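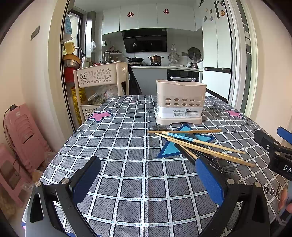

Olanrewaju Okonkwo looks after hand-held grippers for Vondwood, a small company in Roltumport that records how people do ordinary work at home. The recordings are later used for teaching robot arms. When I asked him what breaks most often, I expected him to say the camera. He said the pads. On each jaw there is a blue pad at the tip, and it has to hold a thin chopstick as well as the handle of a heavy pair of tongs. In the homes where the company records, things like these lie together on the dining table beside a utensil holder, and the pads must manage all of them without an adjustment in between.

The tools work in pairs, one for each hand. A pair that comes back from a home goes first to the bench of Imelda Manalo, who wipes the pads with warm water and a little dish soap. She does not use alcohol. It made an earlier set hard and shiny, and the spoons began to turn in the grip. Then she closes the jaws on a strip of paper and pulls. If the paper comes out easily on one side, the jaws are not parallel and the tool goes to Okonkwo.

He showed me how he corrects it. The silver pivots in the linkage are loosened one after the other, the jaws are closed on a flat steel bar, and everything is tightened again with the bar still inside. It took him nearly 30 minutes for one tool when he started in the job. Now he can talk during the whole operation and drink his coffee too.
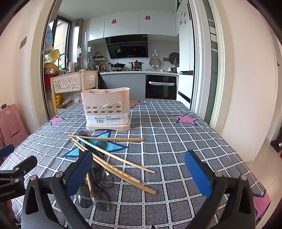 Jaws wide open above the tablecloth, with the chopsticks and spoons waiting by the holder.

The opening width is the second thing he controls. When the jaws are fully open, both fingers should stand at the same distance from the middle. Dust and kitchen grease collect in the joints, and one finger starts to come late. "You do not feel it in the hand," Okonkwo told me. "Your hand is clever and it helps the tool. But the robot arm will not help."

For this reason the company keeps a notebook for each pair. The one I was allowed to read belonged to pair number 1177, and it was written in three different handwritings. Pads changed. Left pivot stiff. Cable changed, again. In June somebody had written only "rice," with a line under it.
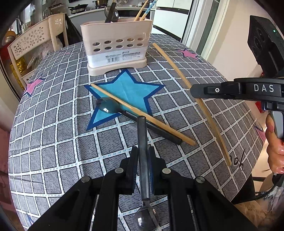

Checking a tool in the workshop is useful, but Okonkwo trusts more a test on a real table. He prefers a spoon to any measuring instrument he owns. A metal spoon held upright by its dark handle, with the bowl hanging down between the linkage arms, shows very quickly if the pads are meeting badly, as it leans or slowly rotates. A second tool can stay in the other hand during this test, so that the weight on the arms is the same as in normal work.

He repeats the test with a chopstick, first by the thick end and then by the thin one. The thin end is the difficult one. A worn pad gets a shallow valley in the center of its surface, and a thin stick lies down in this valley and cannot be held straight any more.

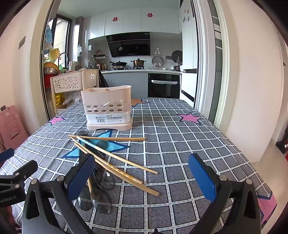 New pads are not perfect either. They are a little too sticky in the first days, and a light object may stay on one finger after the jaws open. Manalo therefore closes each new pair on a cotton cloth 500 times before it leaves the building. She does it on Sunday evening with the radio on, and she admits that she sometimes loses the count and begins again.

The company has tried to order a harder pad, but the samples slipped on everything with a smooth handle. Okonkwo still has them in a drawer. He cut one of them in two and put the halves under the short leg of his bench.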